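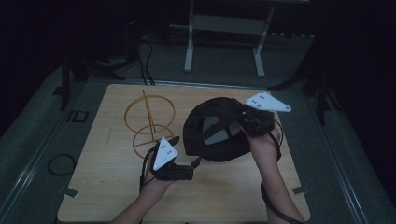
Fig. 1. Cap and wire stand on the board, left and right handhelds both in. Loose cable coil on the floor to the left.

8 May 2026, Drirkberg, bay 2

Working through rev C of the handheld procedure with Abrehet. The aim is a version that can go to Ketside without one of us going along to explain it. Rev B was written by Rodrigo for a single gripper and still reads that way in places. Everything below is against the two-hand setup with the cap task.

Section 1, board and floor

1.1 Board clipped before anything is placed on it. Rev B says "secured," and Ketside read that as tape. Changed to "clipped at the near edge, left and right corners." Check by pushing on the near edge with the flat of the hand. If the board moves on the carpet, reseat the clips and redo the origin.

1.2 Floor cable. Current text: "excess cable to be coiled and placed clear of the operator." See the coil in Fig. 1. By the letter it passes, it is coiled and it is beside the board. Abrehet's objection is that a loose loop that size is where a foot goes when the operator steps left. Proposed: excess cable tied, and moved behind the far edge of the board or under the stand. Chandrasekhar wants a distance in the rule. I would leave the distance out, bays differ too much. Open.

1.3 Gripper cables. Each one hangs down past the hand holding it and leaves toward the operator's side. The two must not cross. Rev B had no rule on this. In the two-hand sessions a crossed pair pulls on one gripper when the other is raised, and the pull shows up in the pose trace as a slow drift in yaw that looks like an operator habit. I spent most of one afternoon in the wrong place on that. New text: "Before each block, operator lifts both grippers to shoulder height and lowers them. Cables must hang free through the full lift." Agreed, goes in.

1.4 Backdrop closed before the room lights go down. No change.

Section 2, marker plates

2.1 One plate per gripper, on top, screws at the torque in the build sheet. Plates are registered as a pair with their gripper and are not swapped. Benvinda found a left plate on a right body in the Brostdale set. The calibration residual was still inside tolerance, so the software accepted it. We can't rely on the residual to catch this. Each plate and body now gets the same number in paint marker on the underside. Number is read aloud and logged at session start.

2.2 No touching the face of the plate. Pick up by the grip only. Wipe with the dry cloth, no solvent.

2.3 Occlusion. Rev B: "operator should avoid covering markers." Useless as a rule, nothing to check against. Replaced with a limit: a take is rejected if either plate is lost for 14 consecutive frames or more. Shorter gaps are interpolated and flagged. Chandrasekhar ran the limit over the existing cap takes to see what it would cost us. 696 takes in, 60 rejected. Nearly all of those are the left gripper reaching across low near the stand with the wrist rolled. That is a technique fault and can be taught.

Rodrigo asked whether 14 is too strict at the 100 Hz rate. Ran a stricter and a looser value on a small subset and looked at the interpolated paths by eye. Looser lets through takes where the jaw path cuts straight through the rod of the stand. Keeping 14.

Section 3, objects

3.1 Stand goes left, cap right of it. The stand is light and the lean of the vertical rod is visible by eye. Do not bend it straight. It has been in every cap take with that lean and the stored mesh matches it. If somebody does straighten it, log it and call Tekle, who will rescan. Added as a note under 3.1 in plain words.

3.2 Cap start pose. This took the longest. Rev B has one start pose, crown up. The task sheet from Brostdale asks for varied starts. We now list allowed starts by which part faces up and which way the brim points:
crown up, brim toward operator
crown up, brim right
on its side, inside showing, brim right
on its side, inside showing, brim left
Upside down is left out for now. The cap rocks in that pose and the start is never the same twice.

Abrehet raised the point that soft goods have no true start pose, the crown sags differently each time. Agreed. The rule therefore covers orientation only. Wording: "No attempt is made to shape the crown between takes. Do not punch out, fold or smooth the cap." Last time an operator was tidying it between every take, with good intentions, and the whole block came out with a much rounder cap than the others.

3.3 Nothing else on the board. Pens, cloths, log sheet stay off.

Section 4, operator

4.1 Sleeves above the elbow, watch and bracelets off. Cuffs catch the trigger linkage and can hang over the plate. Rev B had this as advice, now a requirement.

4.2 Both grippers in hand before the take starts, jaws open, clear of the object. Take starts on the spoken word. The operator does not start it with a foot or an elbow.

4.3 Grip the cap by the edge or the brim. Jaws must not close on the lining panels inside. The mesh snags on the jaw pads and the release then has a tug in it which a policy will learn. This is a new rule, from Tekle's review of the release segments.

4.4 Left and right hands may both be over the board at once, jaws may not touch. If they touch, finish the take, mark it "contact," and check both plates for play before the next one. Discussed whether contact should be an automatic reject. Tekle says yes. I say keep and mark, we can always drop them later. Marked as undecided in the draft, with both wordings.

4.5 Rest. Rev B has no limit on continuous work with the handhelds. These get heavy on the wrist sooner than people expect and the later takes in a long block show it. Benvinda is writing this section from the Phromma site rules, which already cover hand tools. Not going to draft a competing one.

Section 5, rejects and deletions

5.1 Nobody deletes a take in the bay. Rejected takes are marked and moved by the script. Two sites have been deleting by hand, so our reject rates can't be compared with theirs.

5.2 Reject reasons from the fixed list only: plate lost, object off board, object shaped, board moved, cable pull, operator stop. "Bad take" is removed from the list. It had become the most used entry and tells us nothing.

5.3 Operator stop needs no explanation. Same text as rev B, keep it. Chandrasekhar wanted a comment field there, I said no, people stop calling stops when they have to write a sentence about each one.

To do
Tekle: rescan procedure for the stand, one page, for the appendix.
Benvinda: section 4.5, and check the plate numbering at Brostdale.
Chandrasekhar: put the 14-frame check into the take script with an on-screen count per hand.
Rodrigo: remove every remaining "should" from sections 1 and 2, or move the line to the notes.
Me: cable ties for bay 2, redraw the floor plan with the new cable position, send 1.2 and 4.4 around for comment.

Target for rev C at Ketside is July. Rev B stays in force until then, except for 2.1 and 5.1, which apply from the next session in all bays.

Later, same page: tried the 1.3 lift with the cables as they are. Right one hangs free. Left one is short by a hand's width at the top of the lift and pulls. Needs the longer lead from the bay 1 drawer before the lift test can be required here.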